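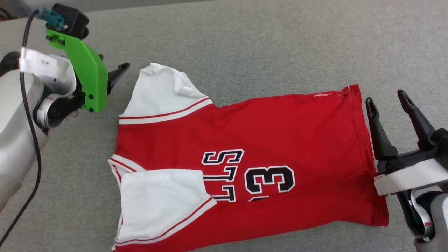
Speaker notes - youth football and the small club
Trarkiscombe, 31 July 2019

Slide 1. Say hello, check the back row can hear. The talk is 40 minutes with questions at the end.

Slide 2. Start with the map. Trarkiscombe, Gundell and Lowther are all within a short bus ride of each other and all three play in the same league. Trarkiscombe has the smallest ground and the smallest budget. Average home gate last season was 853.

Slide 3. What changed. The club stopped signing players on one-year deals from bigger sides and put the money into the under-18s. The first season was poor. Show the league table and leave it up for a moment. They finished one place above the drop.

Slide 4. Last season. 9 players from the youth side started at least one first-team match. Ask the room to guess the average age of the back four before clicking.

Slide 5. The Gundell match. Play the clip, no sound. The winner came in the 89th minute. Stop it when the left back gets the ball and point out how high the full backs are standing. Gundell had dropped deep by then and were happy with a draw.

Slide 6. How they press. Two forwards go to the center backs, the midfield holds. Lowther got around this easily in both games by going long - be fair about that, someone will bring it up.

Slide 7. Selling players. Two have gone to Irkano since the spring. The fees paid for the new drainage and a full-time youth coach. Don't give the amounts, the clubs haven't released them.

Slide 8. What to watch from September. The squad is thin at center forward and the cup games come early. If the keeper is hurt, there is only a 17-year-old behind him.

Skip slide 9 if short of time. Questions. Leave the fixture list on the screen.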